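Search Search this site Submit

Civodo Mediation Record Binder

The Civodo binder is a paper case record for mediators, arbitrators and small law offices. It holds the intake forms, session notes, signed agreements and billing sheets for one matter in one place. Trornton has made it in Stiremville for 16 years, and the page layout has changed very little in that time.

Each binder comes with 200 printed pages in 4 tabbed sections: Intake, Sessions, Agreement and Costs. The pages are punched and can be taken out, copied and put back. The session pages have a wide left margin for the time and the name of the party speaking. Private caucus notes go on the gray pages, which are kept behind their own divider so they are not copied by mistake with the joint session notes.

What is included

One hard cover binder, dark blue or black
200 pages, letter size
Tab dividers for each section
A conflict check sheet inside the front cover
A pocket at the back for loose exhibits

The forms are general and do not quote the rules of any state or court. Check your local requirements on confidentiality and record keeping before you use the agreement pages as a final document. Many offices use them as a working draft and type up the final version for signature.

Sizes and refills

The standard binder has a two inch spine. The slim version has a one inch spine and half the pages, and suits a matter that will settle in one or two sittings. Refills are sold by section in packs of 50. Older binders with the Szűcs ring take the same refills as the current ones – the hole spacing is the same.

The cover can be stamped with your firm name on orders of 9 or more. Please send the name exactly as it should appear, including any commas and periods. Stamped binders cannot be returned unless the error is ours.

Ordering

Plain binders ship from stock. Stamped orders take longer, and May is our busiest month. Law school clinics and court programs can order on account – ask for the account form when you write.

We use cookies to remember your cart. Accept Decline

Contact | Shipping | Returns | © Trornton, Stiremville | Back to top
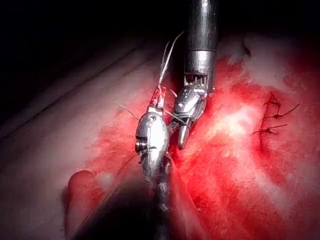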